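Predden guest house opens its doors to hospital families

7/10/18

Families who travel a long way to sit with a loved one at Pistden Hospital will soon have somewhere close by to rest their heads, and it has been a long time coming. Claretti House, the old boarding house on Pichler Street in Predden, takes in its first guests later this month after two years of fundraising, painting and a good deal of arguing over curtains.

The house has seven bedrooms, a shared kitchen and a back verandah that catches the morning sun. Guests will pay what they can manage, and meals will be left in the freezer for anyone who comes in late and can't face cooking.
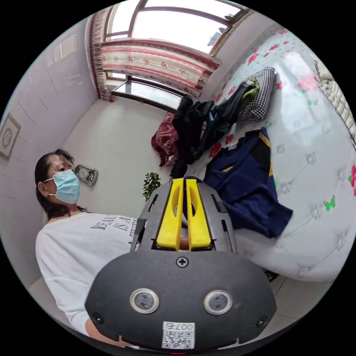

A woman in a light blue face mask.

The final push came from the spring fair, which brought in $3,180, much of it from the cake stall and a raffle for a load of split firewood. Some 400 people came through the gate over the afternoon, a lovely turnout for a town our size, and more than a few went home with jam they hadn't planned on buying.

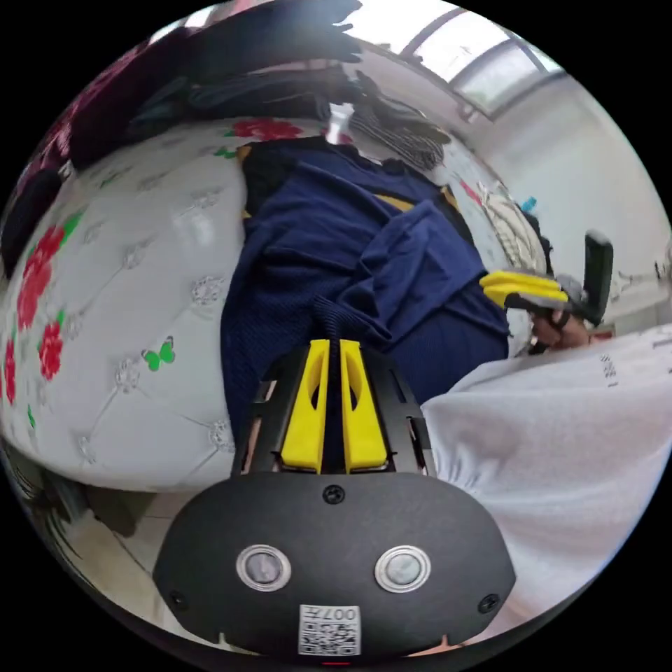 Yellow fingers side by side on a black slotted frame.

There is still a bit to do before the first bags are carried in. The house is short of single doonas, bath towels and a decent kettle, and anything clean and in good nick can be dropped at the Predden library during opening hours. An open morning with tea and scones will be held in October, and neighbours are warmly invited to come and have a look through.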